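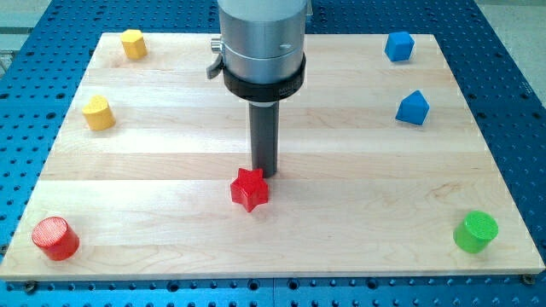
Maple Panels, Kuzmenko Order
Mekcombe workshop gallery, September

Edge-glued maple boards for the Kuzmenko shelving. Panels were laid up by Ikhsan Hutapea and flattened by Ridwan Tjoa. Drawings were done in Cadex.

Strip layout
Strips run lengthwise, full width of the panel, with no butt joints. Color was matched by eye, so cream and honey tones sit side by side. No stain is used on this order.

Table
Blue perforated plate, holes on a regular grid. Check that the plate is clean before the board goes down; chips under a panel will mark the back face.

Glue and finish
Tilitz wood glue, clamped for two hours. Both faces are sanded before oiling. Two coats of clear oil, the second applied the next morning.

Storage
Finished panels are kept flat on battens, away from the heater.

Previous gallery | Next gallery | Back to workshop index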